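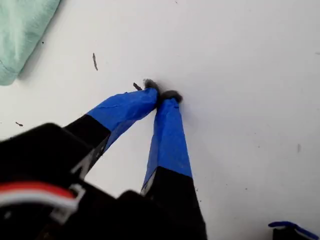
White tabletop, with one little brown bit of something beside the fingertips.

January, 9 pm, fan going. What a good day! I have finally made a start on the laundry mountain, and I mean properly started, with the white table cleared and the radio on and a cup of tea I kept forgetting about. Sixty-three bits of clothing came out of the bags from Brovumbridge (I did count, it's the sort of night where you count) and I'd let them sit there since the move. Shameful. But I love this job once I'm in it.

Socks first, always. Then the tea towels, then the jeans, and I saved the T-shirts for last as a treat. I'm trying the fold I picked up on the Bamberg trip, where you lay the shirt face down, bring both sides in to the middle and then fold up from the hem so it stands on its own in the drawer. Took me four goes to get the first one neat and after that I was flying.

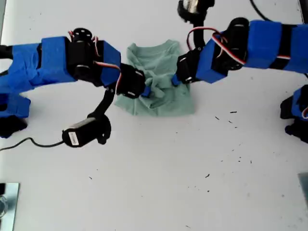 The trick is to get the neckline sorted before anything else. If the collar is sitting square, the shoulders follow, and then you can smooth down the body with the flat of your hand. I used to start at the hem and wonder why everything came out like a bread roll. Years of bread rolls! 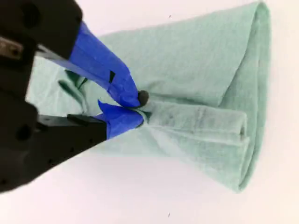 Mint green, pinched at one point and fanning out from there.

I'm completely sold on that colour, by the way. It goes with nothing I own and I don't care one bit. I want the whole spare room done in it, and I've already pulled out the Rondonuwu paint card to see what's close. Two of the swatches might do it, though one looks a bit hospital in daylight. Will check again in the morning before I get carried away and buy a tin.

Dinner was toast over the sink so as not to get crumbs near the clean pile.

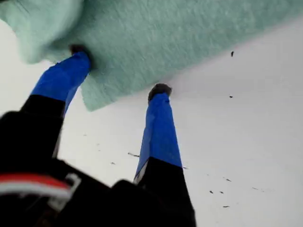
Soft things are harder to fold than crisp ones, that's my big finding for tonight. A stiff work shirt holds a crease the second you ask it to, while anything fuzzy just bulges out in a fat round fold on one side, even when the bottom edge is running lovely and straight. I've decided to like the bulge. It looks cosy. Those ones can go in the deep drawer of the Wusard dresser where they've got room to puff up, and the flat ones can have the shallow drawer on top.

Still to do: the sheets (ugh, fitted), the beach towels, and the bag of odd socks. Tomorrow I want to wipe the table down and get the next lot out before it gets too hot to think. Tea's stone cold again. Off to make another one.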